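Botas de fútbol Fedau Wogan: opinión después de una temporada

11 de septiembre de 2018

Compré las Fedau Wogan en mayo, cuando mi equipo jugaba todavía los últimos partidos de la liga local. Juego de lateral derecho, con 700 minutos en estas botas hasta hoy, casi todos sobre césped artificial. Antes usaba las Buveck y estaba contento con ellas, pero la suela se abrió por la punta.

El primer día me parecieron estrechas. Uso plantilla propia y tuve que subir media talla. Después de 3 entrenamientos la piel cedió en la parte delantera y ya no sentí presión en el dedo pequeño. El talón, en cambio, sigue siendo duro, y con calcetín fino me hizo una ampolla.

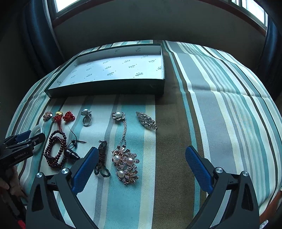
¿Sirven también para césped natural? Para terreno seco son suficientes, pero con barro los tacos se quedan cortos y conviene otro modelo.

En el golpeo noto la diferencia. Los centros con el interior salen limpios y el balón no resbala, tampoco con lluvia. Para el disparo fuerte prefería las Buveck, que tenían el empeine más rígido. En la carrera son ligeras y en los giros agarran bien, quizás demasiado para quien tiene las rodillas delicadas.

Los cordones son demasiado largos. Yo les doy doble nudo y aun así se sueltan alguna vez en la segunda parte. Las costuras están enteras, menos una del lado exterior del pie izquierdo, donde ha salido un hilo. Lo corté y no ha ido a más.

Un compañero lleva las Alley, que cuestan menos, y me las dejó para un entrenamiento. Son más anchas y cómodas desde el principio, pero el pie se mueve dentro cuando frenas.

Mi nota es un notable. Las volvería a comprar para artificial, siempre media talla más grande.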